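01/10/2022

Up early, porridge, at the Jornbridge building before the heating had come on. I had the bed task again all day, so I'm writing down what I can remember of it while my hands are still sore.

The list for today was tucking the sheet at the foot end and then folding two cloths into quarters. I drive the arms from the chair with the handles and wear the headset, so what I see is what the robot's head sees. After a few weeks of this I've stopped reaching for things with my own arms when I take the headset off, though I did try to open the fridge with a pinch at lunch.

The morning went badly. The left handle was drifting. I'd hold still and the left hand would creep to the side, very slowly, and pull the sheet with it. I stopped after 4 attempts and did the zeroing again, the long way, with both handles in the cradle and the pedal held down. It was better after that. I should do it the long way every time and I keep not doing it.

Tucking is harder to show than folding. With folding you can see the corner and you go to the corner. With tucking, the part that matters is under the mattress edge where I can't see anything, and there's no feeling in the handles except a buzz when the fingers close on something. The buzz is the same for sheet as for mattress. So I go by how the creases run on top. If they run straight towards the hands I've got the sheet and only the sheet. If the whole edge lifts I've got the mattress too and have to let go and start over.

I tried a slower way in today. Pinch the hanging part with the left, bring the right up next to it, pull both a little until the fabric goes flat between them, then push under. It takes longer but I spoiled fewer. The notes from Wokano say to keep each attempt short, and I understand why, but a short attempt that ends with the sheet back on the floor is no use to anyone. I wrote that in the log in more polite words.

Lunch was leftover soup. Walked to the corner and back. The wind has turned cold since the start of the week and I need to find my other gloves.

In the afternoon somebody from Dantas joined on the call to watch. They get our recordings and train on them, and they wanted to see how the pauses come about. It turns out they can't tell from the data whether I've stopped to think or stopped because I'm finished. I had never thought about that. When I'm unsure I freeze, and the robot freezes too, and then it learns to freeze. They asked me to back the hands off a little when I'm thinking, and to hold still only at the end. I tried it for the rest of the day and forgot half the time.

The counter on the wall screen says 1,782 attempts for the bed task across everyone, and 282 of those are mine. I expected mine to be higher. A lot of August was thrown out when the wrist settings were found to be wrong, and I suppose that's where they went.

Before the last block I remade the top end by hand and put the cloths back on the bed, the teal one and the black one. The black one is the one I dislike. In the headset all its folds go to the same colour and I can't find a corner unless I lift it first. I've asked for a grey one in its place. 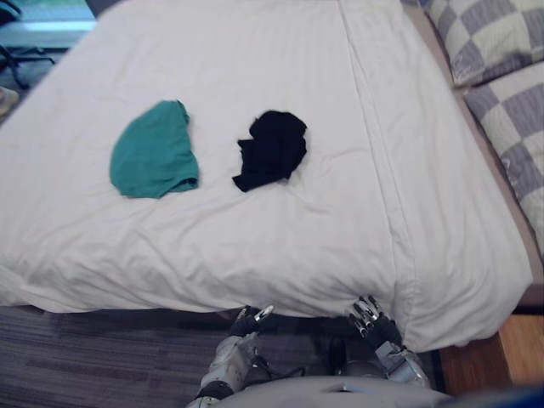

Dantas wrote on the call afterwards that the two hands should not close at the same moment, because then the robot never learns which one leads. Left first, then right, every time, even when it feels silly. I wrote back that it does feel silly, and that I'd do it.

So I did the last block left first. It made me slower to begin with and then it didn't. By the end I was saying "left, right" out loud in the chair, which the others at the desks could hear. I'll try to do it in my head tomorrow.

I had a look at the Nendell handles that came in a box at the end of the day. They're lighter and the finger loops are a better size for me. No word on when they'll be hooked up. I put them on and practised pinching the air for a while.

Home by six. Wrists sore, the right more than the left. Ran them under warm water and made toast. I've written "long zeroing, left first, back off when thinking" on a card to tape to the chair. Still have to ring about the car, and buy bread.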